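Subject: Re: Open day at Tiveck: was it worth the petrol?
From: Gert Makhubela
To: the robotics list

Liam Dunne wrote:

> Did anyone get to the Tiveck open day in the end? I had a ticket and a
> cold, and the cold won. I'd like to hear what the arms were doing, and
> whether it's the sort of thing we could ask them to bring to our hall.
> Also whether there was parking. The flyer said ample, and I've been
> caught by ample before.
>
> Liam

Liam,

I went. The parking was ample if you arrived before the staff did. I left mine outside a carpet shop and worried about it all morning.

You'll remember that the last lot we visited, Oser, had an arm that stacked cups for an hour while a man explained the future of cups. I went to Tiveck expecting more of that. They had a small wallet on the table instead, one of those card holders with plastic sleeves, and the job for the day was handling the sleeves and what goes in them. I own a wallet very like it and can't get a card out of mine at a till without the queue taking an interest, so I stayed longer at that table than at any other.

I've put a few pictures in, with the bits of my write-up that go with them. The write-up is for the newsletter, so forgive the dateline. I was told a proper report has one.
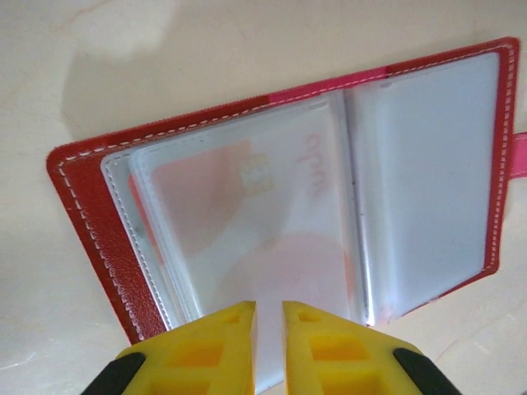
Tiveck workshop, 23rd July

The wallet lies open like a little book, card sleeves in one half and one big clear pocket in the other. From the gripper's side you get a fair idea of the trouble. The sleeves are frosted and sit on top of one another with their edges slightly out of line, and anything inside them is seen through fog. A bank card with a gold chip is about the easiest thing in there to make out, and even then the lettering swims.

Our guide gave the talk at the speed of someone who had given it already that morning and would give it again before lunch. The main points, as far as I could write them down on the back of the parking leaflet:

Soft plastic is hard work. A block stays the shape it was when you last looked at it, and a sleeve doesn't.

Shine is worse. When the light comes off the plastic the camera sees mostly light.

They had logged 64 goes at turning a sleeve before the doors opened, and called 59 of them good. I asked what counted as good. Good meant that the sleeve went over and the wallet stayed on the table. I thought this was a very reasonable standard and have since adopted it at home.

The guide also mentioned that they hope to reach 1,000 goes before they change the wallet for a different one. Somebody near me asked which different one, and was told that this was under discussion. I'd have liked to sit in on that discussion.

The setup is two arms on one rail, with the work spread out on a pale table in between. The walls round it are done in blue with leaf outlines and big orange circles, like the breakfast room of a cheerful hotel. After Oser's bare concrete I was rather won over. Purple cable loops over both arms and I spent some time waiting for it to catch on something. It never did while I was there, which I put down to luck and they put down to cable management.

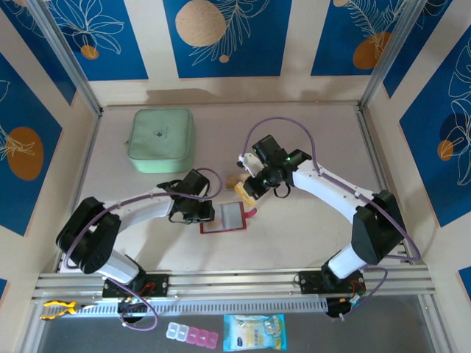
Liam Dunne: two arms on one rail is what Direx were selling us in May, and I said then that you pay for the second arm and it mostly watches. If Tiveck have theirs both working at once I'd want to know who decides which goes first.

I did put that to them, Liam, having had your message by text while I was in the tea queue. The answer is that on most of the jobs one arm does the fiddly part and the other keeps out of the way, so you may claim a partial victory. They do have jobs that use both, holding with one and picking with the other, and I saw that tried. Who goes first is settled in the software, by a method explained to me twice. I nodded both times.

After the tea (decent) and the biscuits (counted out, I'm fairly sure, by an engineer) they moved on to small things. The gripper fingers are bright yellow and full of little rectangular holes, and I'd assumed they were made for getting hold of lumps. The guide said the holes let the fingers give a bit, so that they close on something thin without snapping it. Then we had the toothpick.

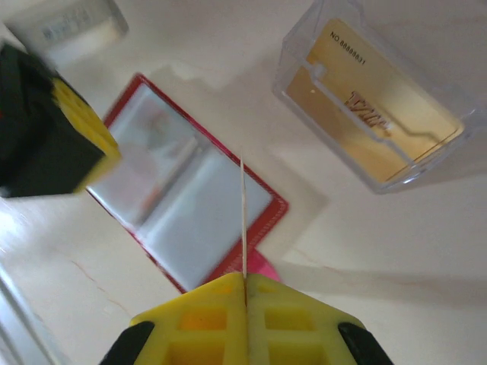
I have nothing against toothpicks, but I hadn't expected to stand in a row with seven grown adults leaning forward to look at one. It's a good test, all the same. There's hardly anything to hold, it has to be kept upright, and if you're a hair out at the bottom you're a long way out at the point. A woman from Sotelo, who make packing machines and ought to know, said she'd have been pleased to see that on her own line and would be saying nothing about it to her manager.

Back to the sleeves for the last part. Picking up one page and leaving its neighbours lying flat is the thing I'd most like to see in our hall. It's easy to follow from the back row, you don't need any maths, and everyone present will have failed at it personally. There's a little brass-coloured fitting in the middle of the holder that I'd have expected to get in the way, and I forgot to ask about it.

On whether they'd come to us: yes in principle. They need a solid table, two sockets that aren't shared with the urn, and blinds. The blinds are on account of the glare and they were firm about them. Our hall has curtains of a sort. I said we'd be in touch.

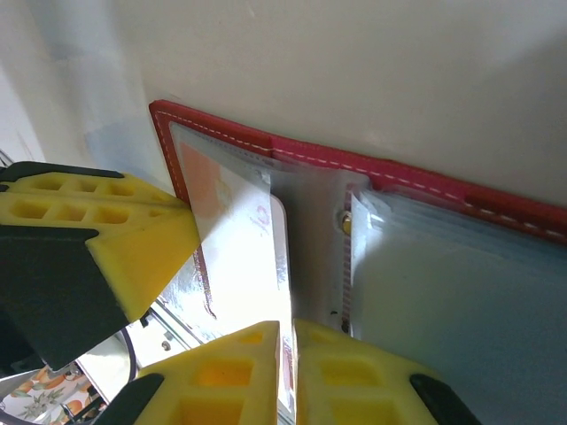 Page last changed: 24 hours after posting, to correct the number of sockets

It was two, as it now says. I'd first put one, and had a polite note from Tiveck.

If anyone is going to the next one, wear flat shoes, take your own pen, and ask them about the brass bit for me. The carpet shop didn't mind about the car. I bought a doormat to be on the safe side.

Gert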